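My second go at the table in Zollville, and my wrists already ache. The job sounds daft - you move crockery with a pair of white arms, over and over, so a machine can learn from the recordings. Plate, red pot, little pink bowl, then the same again from a slightly different start!

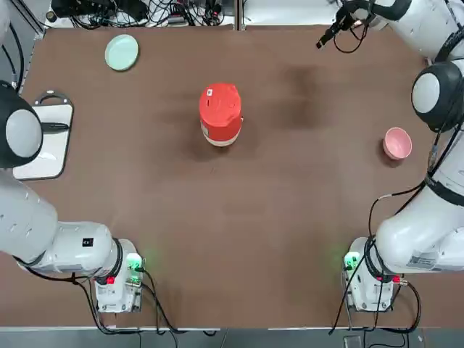

Matilde Prata reckons the clumsy goes are worth keeping too, as long as somebody marks them as clumsy. Salgado, one town over, bins the lot.

I'm with her, I think. The target for March is 343 good examples and we've got 142, and the view from the wrist is what eats the hours when you sort them.

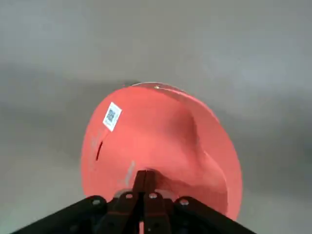

So I sort in batches of five, with tea, and then go back to the arms.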